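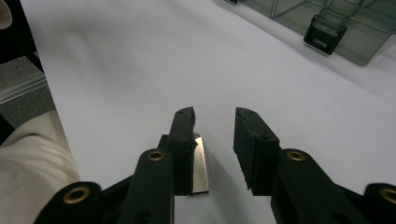 One thin metal blade, pointed tip, a bit of a golden shine to it. Small parts day is here!

Okay, thread time. I'm sorting all my little bits into compartment boxes and I'm having way too much fun with it (yes, on a Tuesday-night kind of energy level, no regrets).

Loose blades were the worst offenders. They used to live in a Tromar cookie tin with 800 other things, and every time I needed one I had to tip the whole tin out. I've been saying I'd fix that since August!

New rule: blades get a cell to themselves, all pointing the same way. Nothing soft goes in with them.

I work on a big white board laid over the table. Dark screws, springs, tiny washers, you can spot every one of them on it.

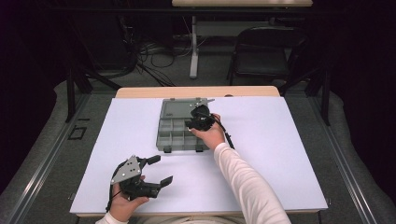
and I like to open the lid all the way back before I start, so I'm not fighting it with my wrist the whole time. Then one kind of thing per cell. If two kinds have to share, they'd better be different colors.

See-through lids forever, by the way. I had a solid one from Nenel for 3 years and I opened the wrong end of it every single time.

Also love a box with two latches. My old single-latch one popped open in a backpack and I was finding washers for 8 weeks.
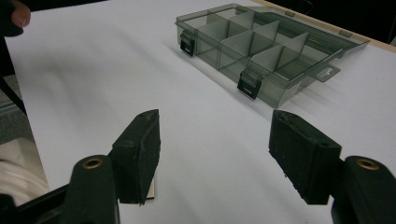

Asadi: Do you label the cells or just go by looking? I started with labels and gave up after 20 of them.

Just looking! I only label the lid, with a strip of tape I can peel off when I change my mind. Blades first, springs next.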